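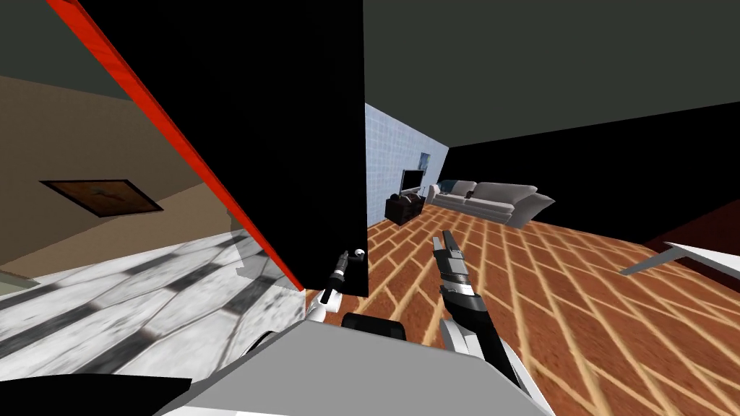 Jaime Marinho schrieb am 25. Juni 2025:
> Türen sind doch seit Jahren erledigt. Mich interessiert,
> wann so ein Ding meine Wäsche faltet oder die Spülmaschine
> einräumt. Solange das nicht geht, bleibt das für mich
> Forschung und kein Haushalt.

Hallo Jaime, hallo Liste,

erledigt? Da muss ich widersprechen, und zwar mit Freude! Türen sind für mich gerade das Spannendste überhaupt. Der Greifer muss an einen kleinen Knauf heran, der Arm muss dem Bogen des Türblatts folgen, und gleichzeitig soll der Rest des Roboters nicht im Weg stehen. Wir Menschen machen das mit dem Ellbogen, wenn die Hände voll sind.

Zum Stand in Sarnmont: Wir haben im April 317 Durchläufe in der Simulation gerechnet, immer dieselbe Aufgabe, Tür auf und durch. Fast 60 Prozent haben geklappt. Klingt mager, aber im Winter waren wir bei 8! Der größte Sprung kam, als Yesenia die Reibung am Knauf pro Durchlauf variiert hat (danke nochmal, das war eine ganze Nacht Arbeit). Die meisten Fehler passieren jetzt beim Umgreifen, also wenn der zweite Arm übernehmen soll.

Zur Wäsche: ja, will ich auch. Handtücher sehe ich in absehbarer Zeit, Spannbettlaken eher nicht. Und wer einen Wäschekorb ins Schlafzimmer tragen will, muss vorher durch die Tür, da beißt die Maus keinen Faden ab.

Zwei Fragen noch in die Runde:
- Hat jemand Messwerte für schwergängige Scharniere? Unsere sind alle zu brav.
- Jhosep, läuft euer Aufbau in Erkville noch mit echten Türen? Ich würde gern vergleichen.

Die Parameterdatei schicke ich auf Anfrage herum.

Viele Grüße
Matilde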